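Rivley Community Hall: candidates forum, venue checklist

1. Exits. Both clear, signs lit. OK.
2. Seating. Limit 300. Aisles measured, OK.
3. Door keys. Signed out at the desk, tag on each.
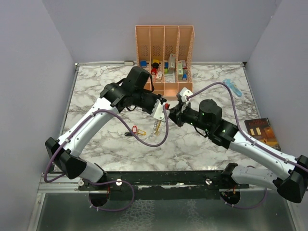

4. Stage steps. Handrail loose at the top. Repair before November.
5. Extinguishers. 3 checked, one overdue. Replace.
6. Microphone cables. Tape down across the center aisle, about 21 feet.
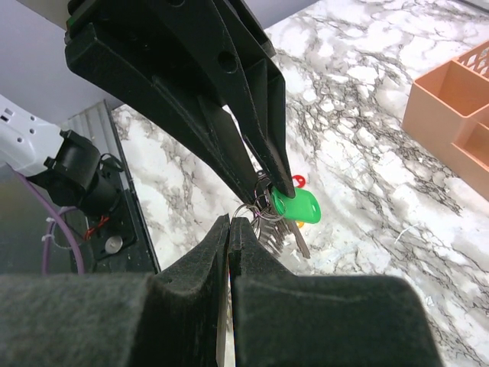 Inspected by Rogério Barbosa, 31 October 2022

Comment: Ramp at the Siqueira Street door passes. Recheck item 4 before doors open.

Contact Rivley Hall | Back to top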